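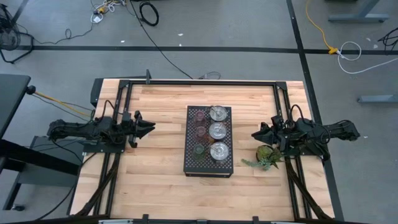

Three little cups on the tray, one greenish.

Flirkville Community Forum > Local Environment > Penner Creek and the old tailings pond

gumboot_gal
Posted 23/09/2020
Has anybody else read the Mollance closure plan for the old tailings pond above Penner Creek? I got through 71 pages of it last night with a pot of tea and I'm still none the wiser about who pays if the wall lets go. They want to cap it with clay, plant some grass and call it done. My place is the second one down from the bridge, so you can imagine how well I slept!

tinny_and_a_thermos
Capping is pretty standard, for what it's worth. I worked at a zinc operation for years and we capped two ponds, both still sitting there behaving themselves. The bit I'd be asking about is the spillway. Ours was rebuilt before anyone brought a truckload of clay in.

gumboot_gal
Spillway is on page 40-something. "To be assessed following capping." Following!

creekside71b
That's backwards. You don't put more weight on top of a wall and then go have a look at whether the water can get out.

oldfella_north
I'll be the unpopular one. That pond has been there since before most of you moved in and the creek is in better nick than when I was a kid. We used to get orange water every spring. Now there's fish under the bridge. Every time the company tries to do something about the place there's a pile-on, and then they go quiet for another ten years and nothing gets done at all. Take the cap.

gumboot_gal
Fair enough about the orange water, my neighbour says the same. But fish under the bridge doesn't tell me what the wall is doing, does it?

tinny_and_a_thermos
oldfella has a point about the going quiet, mind you. If the council knocks this plan back completely I reckon we'll be having this same chat in 2030. Better to ask for conditions.

pH_neutral
Been lurking, but I do water testing for a living (not for Mollance, before anyone starts). The monitoring section is what bothers me. They're sampling at one spot downstream and it's below where the side creek comes in, so whatever seeps out is already diluted by the time it hits the bottle. The last sulphate result in the appendix is 269 mg/L. With the side creek mixed in! I'd love to see a number from right at the toe of the wall.

creekside71b
Is 269 bad?

pH_neutral
By itself, not a disaster. You might taste it. It's more that I can't tell you what it was before dilution, and neither can they from that spot.

oldfella_north
So it's fine.

pH_neutral
It's unknown, mate. Different word.

creekside71b
Atomus did the stability report, and it relies on drill holes from the nineties. I rang the council to ask if there'd be new ones and got told to put it in my submission. So I am.

gumboot_gal
How many submissions have gone in, does anyone know? The petition at the bakery was up to more than 500 signatures on Saturday.

tinny_and_a_thermos
Petition counts as a single submission, I'm afraid. Get people to write their own, even if it's two paragraphs. They close in November.

oldfella_north
I'll be writing one too. In favour.

gumboot_gal
Good on you, so long as you mention the spillway :)

oldfella_north
I'll think about the spillway.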